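4. Fitting the Skatley worktop scale

Step 1. Choose a level spot, 20 cm or more from the hob. 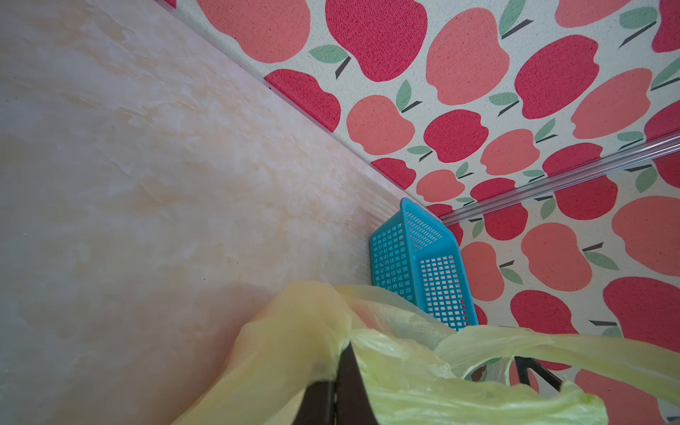 Fig. 4: Marbled surface meeting apple print.

Step 2. Press the Flusar pads onto all four feet. They stick once, and to thumbs first.

Step 3. Hold TARE for 2 seconds. The display shows 87, for reasons known only to the factory, then 0.

CAUTION: Do not stand on the scale. It stops at 80 oz and sulks. 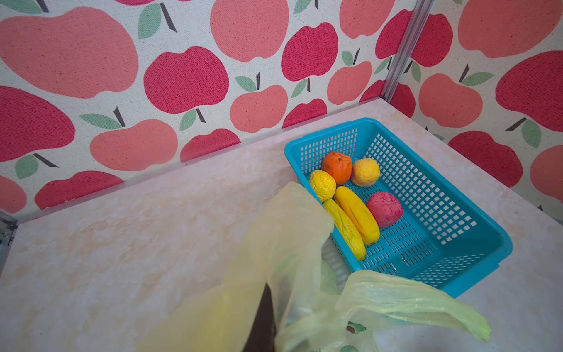

Fig. 5: Teal basket with artificial fruit.

Step 4. Put your own bowl or basket on the plate and press TARE again.

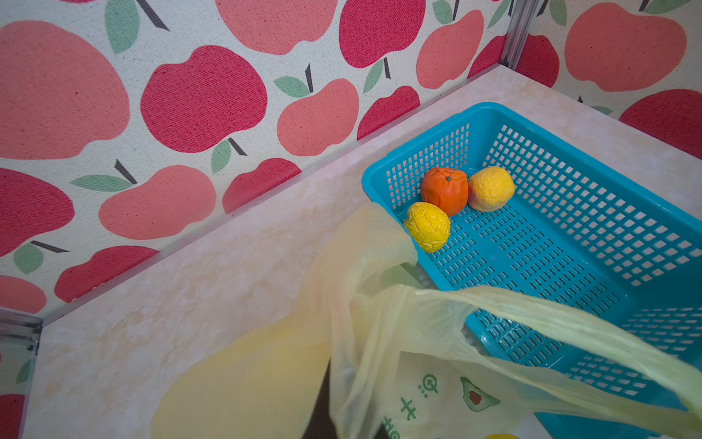
Step 5. Add things slowly. If the reading wanders, shut the window and start again from Step 3.

Note: spare pads come from Flaltthorpe, eventually.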